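Niltis Owner Support — Mutbridge service desk
Ticket: creak + power dropouts, road bike, Niltis crank
Opened by: Wilmer Ñahui
Handled by: Abdul-Rahman Abubakari
Status: closed

Wilmer Ñahui
Bike creaks under load and the power meter drops out. Not sure if same problem or two. Crank is the Niltis with the left side meter, fitted at Mencombe in May, 900 km on it since. Creak is once per pedal stroke, right foot going down I think. Only when pushing. Out of the saddle its horrible. Dropouts are random, head unit goes to dashes for a bit then comes back.

Already tried: new battery, wiped everything down, different pedals. No change.

Abdul-Rahman Abubakari
Thanks Wilmer. Treat as two problems until we know better. Questions —
which bottom bracket, threaded or press fit
does it creak with no hands on the bars
does it creak coasting, standing on level pedals and bouncing
what battery brand, and did the cover click when you closed it
head unit firmware up to date?

Wilmer Ñahui
Press fit. Mencombe put it in same day as the crank.
No hands: still creaks, quieter.
Coasting and bouncing: nothing.
Battery was from a drawer. Cover, dont remember a click.
Firmware, will look tonight.

Abdul-Rahman Abubakari
Ok. Drawer batteries are a gamble, please put in a fresh one from a sealed pack. Wipe the coating off the contact side with a dry cloth, some coin cells have a bitter coating and it messes with the contact. Cover has to click. If it just turns and stops, the o-ring is sitting wrong.

For the creak, in this order, ride after each one or you won't know what did it:
1. Seatpost out, clean, carbon paste, back in to the torque printed on the clamp.
2. Rear skewer / axle out, clean, grease threads, back in.
3. Chainring bolts. Off one at a time, grease, back on.
4. Crank off, look at the spindle and bearing faces.

Don't go straight to 4. Everyone does.

Wilmer Ñahui
Went straight to 4, sorry. Was already off when your mail came. Spindle has a grey ring on the drive side, like a polish mark. Bearings spin ok by hand, left one a bit gritty maybe? Grease on the left, hardly any on the right.

Abdul-Rahman Abubakari
Useful anyway. Grey ring = spindle moving in the bearing. Could be preload too loose. Can you check the preload collar, the ring with the small bolt in it on the non-drive side. Should be snug against the bearing with no gap, then the little bolt nipped up. Little bolt does NOT pull the crank in, people use it for that and strip it.

Also did the dropouts change with the new battery?

Wilmer Ñahui
Collar had a gap. Could get a fingernail in. Closed it, greased the right side, refitted. One ride, creak is down a lot but still there on the steep bit out of Mencombe.

Dropouts: better I think? 2 on the whole ride, before it was every few minutes. Head unit was behind on firmware, updated that too so can't say which one helped. I know, one thing at a time.

Files attached.
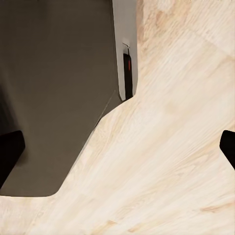
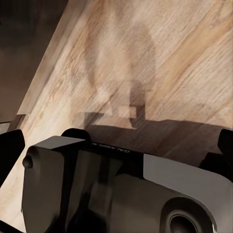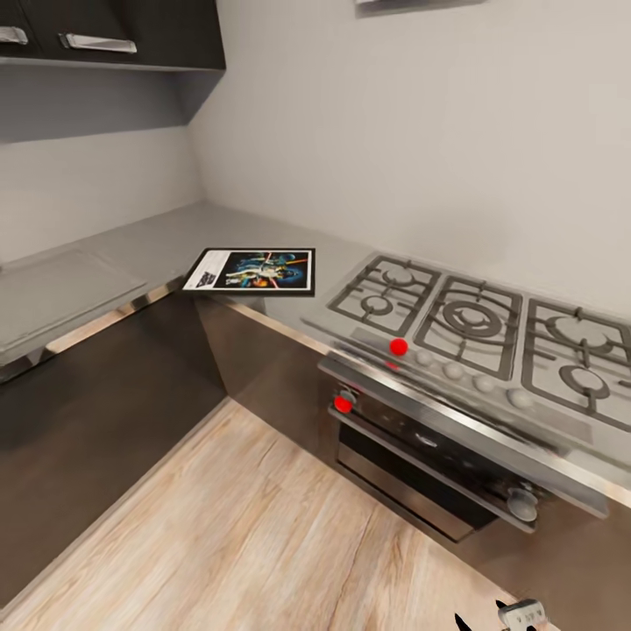
Attachments, Wilmer Ñahui. First two: pale wood surface. Last: kitchen corner with gas range.

Abdul-Rahman Abubakari
Got those, added to ticket. Can you send the ride file as well, the raw one from the head unit and not the export from the website — the website smooths over gaps and I can't see the dropouts. Send with the head unit plugged in by cable, look for the activities folder, newest one.

Creak: collar was part of it. Now please go back and do 1 to 3. Seatpost first. The no-hands answer makes me think something besides the crank.

Wilmer Ñahui
Raw file sent. Seatpost done, was bone dry in there, grit round the clamp. No ride yet, raining.

Abdul-Rahman Abubakari
File opened. Both dropouts are short and both happen with the power well up, you're over 400 watts just before each. Signal is there, then battery voltage dips, then the meter restarts. So not radio, not the head unit. It's the battery contact shifting when the arm flexes. The tab under the battery is probably pressed flat.

To fix: battery out, look for the small sprung tab. Lift it very slightly with something plastic. No screwdrivers. You want it just proud of the floor of the pocket. Battery in, cover until click. Then zero offset with the crank arm straight down, bike upright, nobody on it, and again after it has been outside a while if its cold.

Internal note: flat contact tab, same as the other Mutbridge ones. Ask for arm serial if it comes back. Not chasing Mencombe re the collar unless customer wants to.

Wilmer Ñahui
Tab was flat yes. Lifted it. Cover clicked this time, definitely a click, so it was never closed right before. Zero offset went through first try, used to fail and I'd just do it again untill it took.

Rode. No dropouts. Creak gone in the saddle, tiny tick standing.

Abdul-Rahman Abubakari
Good. Failed zero offset was a clue, should have asked you. Tick standing — do the axle and chainring bolts now. Also check the pedal washers are there if your pedals use them, and look at the cleats while you're at it. Loose cleat sounds exactly like a bottom bracket.

Wilmer Ñahui
Axle done, still tick. Chainring bolts, one was barely finger tight. Greased all, torqued. Tick gone. Did the Mencombe climb twice standing most of it, silent. Meter fine both times.

Do I need to worry about the grey ring on the spindle?

Abdul-Rahman Abubakari
If you can't feel it with a fingernail, no. If you can feel a step, send the arm serial and we'll look at a replacement spindle. Check the collar again after a few rides, they settle. Left bearing that felt gritty, keep an eye on it, normal wear item so not covered but cheap.

Wilmer Ñahui
Can't feel it. Will check collar. Thanks, can close.

Abdul-Rahman Abubakari
Closing.

Resolution summary
Dropouts: battery contact tab flat + cover not fully seated. Tab lifted, fresh cell, offset redone. Firmware updated along the way, probably unrelated.
Creak: preload collar gap, dry drive side bearing seat, dry seatpost, loose chainring bolt. Main cause unclear, several fixed close together.
Parts sent: none
Follow up: reopen by replying to this mail if creak returns, include arm serial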